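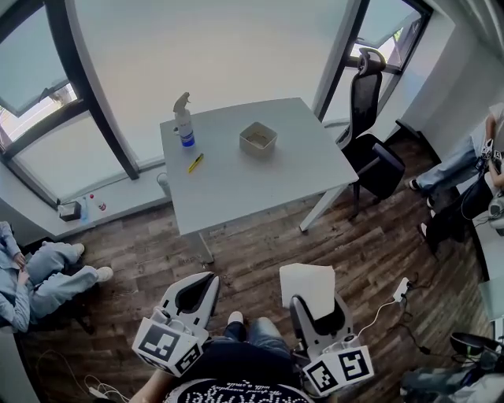
Plilgate desk clear-up: notes on the set

Set of 287 photos of small office rooms getting sorted out, desk by desk. Put together by Zuzana Jireš for the Clutstead group. Last touched Feb 20, 2025.

What's in it

Tables, chairs, windowsills, whatever was sitting on them. Mostly cleaning and unpacking gear: spray bottles, utility knives, small open boxes, tissues, water bottles. Gray table with the white legs is the usual one. Mesh chair gets its own tag, chair_mesh.

Folders

grorketti/ - main room, plank floor
tichy/ - upstairs, 12 desks, carpet
misc/ - everthing else, needs a sort

Labels

One line per object, lower case, Canadian spelling (grey, colour). Yes the old ones say gray, both work in search. Sill items get "sill", not "table". Knife is "knife_utility" whatever colour the handle is. Boxes: use "box_open" if you can see the bottom, otherwise "box".

Known problems

30 files in tichy/ have no labels yet
3 duplicates in misc/, leave them for now
bottles on the sill are sometimes tagged as spray, fix if you spot one
csv has a trailing comma on the last row, parser doesnt care

To do

Bins and round containers still need a tag name. Rest of misc/ by April. Send fixes to Zuzana, one file per message please.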